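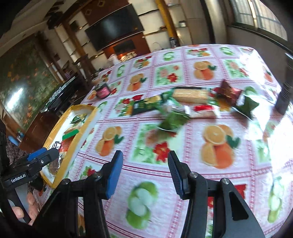

Repositioning cruise

A repositioning cruise is a one-way voyage made when a ship moves from one seasonal region to another, such as from the Caribbean to the Mediterranean in spring. Most sail in April, May or the fall, and they are a wonderful pick for people who love long days at sea.

Fares per night are often well below those of round trips, though passengers must arrange their own flight home. Ports are few — an Atlantic crossing may go a week without one — so the ship itself becomes the main attraction, with talks, dance classes and splendid ocean sunsets. Eastbound crossings lose an hour on several nights as clocks move forward.

See also: Ocean liner, World cruise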